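Descaling a capsule machine in a hard water area - how often really?

Posted by Zuzana Bartoš, August 7, 2023
Viewed 1,402 times

Moved to Prinosberg in the spring and the water is like liquid chalk. Kettle furred up in no time. Now the coffee machine (small capsule one, second hand, no booklet with it) is giving me half a cup and making a grinding noise before anything comes out. Coffee isn't as hot as it was either.

Had a go with plain vinegar last week. Two tanks through. Slightly better for a day or so and then back to the same, plus everything tasted of chip shop.

So - how often should I be descaling, is vinegar a bad idea, and is a jug filter worth the money or just one more thing to clean? I make three or four cups a day if that matters. Don't want to buy a new machine if I can help it.

Kvido Vaněk
40 replies posted

Every 8 weeks if your water is that bad. Once a month is overkill imo but some people do it. Vinegar no - smell hangs about for ever and it's meant to be hard on the rubber seals. Use citric acid, the powder from the baking aisle or a hardware shop.

What I do, same sort of machine:

1. Take out the old capsule and empty the bin underneath. Give the drip tray a wash while you're there, it gets slimy.

2. Clear a bit of table so you're not doing it balanced next to the toaster. Glass under the spout. A tray is handy for bits and wrappers.

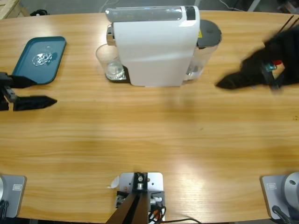
3. Mix 30 grams of citric acid into a litre of warm water. Stir till its all gone, no grains left. Into the tank.

4. Run half of it through with no capsule in. Stop. Leave it twenty minutes, go and do something else.

5. Run the rest. If it comes out cloudy or with white flakes, good, that's the scale. Very cloudy = do the lot again with a fresh mix.

6. Rinse. Two full tanks of clean water, three if you're fussy. Throw the first cup of coffee away after.

Check your booklet if you can find one online, some makers want you to hold a button down to get it into descale mode. Mine has one and I ignored it for years.

Štěpánka Kuruc

Agree about the citric acid but I'd look at the needle as well. The bit that pokes the hole in the capsule. Ours did the exact same half cup thing and it was old coffee packed in there, nothing to do with limescale. Unplug it, let it cool, then a thin paperclip and a damp cloth. Mind your fingers, its sharp.

Jug filter - we have a Sirneo one and yes it helps, I descale maybe half as much. But you have to keep buying the cartridges and I forget. If you've only got the one machine and a kettle I wouldn't bother.

Vojtěch Oravec

just get a cafetiere

Zuzana Bartoš

Thanks both. It was the needle AND the scale I think, loads of brown gunk came out and then loads of white. Full cup this morning. Still a bit noisy so will do another round at the weekend, and leave the filter for now.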